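Cups come out of the dishwasher with a puddle on the bottom. Is there a fix or do I just live like this?

Posted by Armindo Bettencourt
January 17, 2020

We moved into a rental in September and inherited a dishwasher, a Kekow, of an age I would call "retired." It cleans fine. My complaint is with cups and mugs. Every one of them with a dent in the base comes out holding a small private lake, and when I lift it the lake goes down my sleeve or onto the plates below, which were dry until I got involved.

Things I have tried: rinse aid (more of it, then much more of it), the heated dry setting, leaving the door open overnight, and swearing. The heated dry gives me a warm lake. I have a towel living permanently on the counter now and my wife has started calling it the third tenant.

Is there a trick to loading, or a kind of cup that doesn't do this? I'm not buying a new dishwasher for a place I don't own.

Mafalda Mendes

Loading helps, up to a point. The water sits in the hollow of the foot, so you want every cup on a slant. Most upper racks have a row of tines that's a little higher than the next one. Lean the cup over the high row so its base points downhill. If your rack is flat all the way across, see whether one side can be set a notch lower. On plenty of older machines you can do this with a clip at each end, and a slight tilt won't bother the spray arm as long as you spin it by hand first and it doesn't hit anything.

Second thing: unload the bottom rack first. I realize this sounds like advice from a fortune cookie, but it's the whole reason your plates get wet. Bottom out, put away, then the top. Give the top rack one firm shake before you touch a single mug. Half the water leaves on its own.

Third, cool it on the rinse aid. Too much of it foams and leaves a film, and you'll be back in a month asking about the film.

As for cups, turn them over in the store. Some have little notches cut in the foot ring so the water can run out. I have a set from Stalholm with notches and they come out nearly dry. The Antunes ones my sister gave me have a base like a birdbath, and those I wash by hand and dry on the counter in a wire rack.

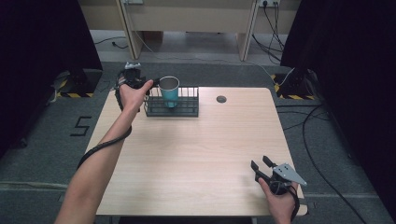 Armindo again, reporting back that the shake works, the tilt sort of works, and the left clip on the rack came off in his hand, so the tilt is now permanent. He would also like to know if a person can cut notches in a mug he already owns.

Please don't. You'd be grinding glaze off the foot, and bare clay soaks up water, and then the mug gets hot enough in the microwave to take your fingerprints off. Ask me how I know. If the mug matters to you, wash it by hand. If it doesn't, you have found your donation box.

On the clip - look for a part number on the rack itself, usually on the underside near the wheels. Generic ones are cheap and mostly fit.

zellard_fan_60

just get a Zellard, never had this problem. mine dries everything

(edit: ok I read the part about renting. then use a towel)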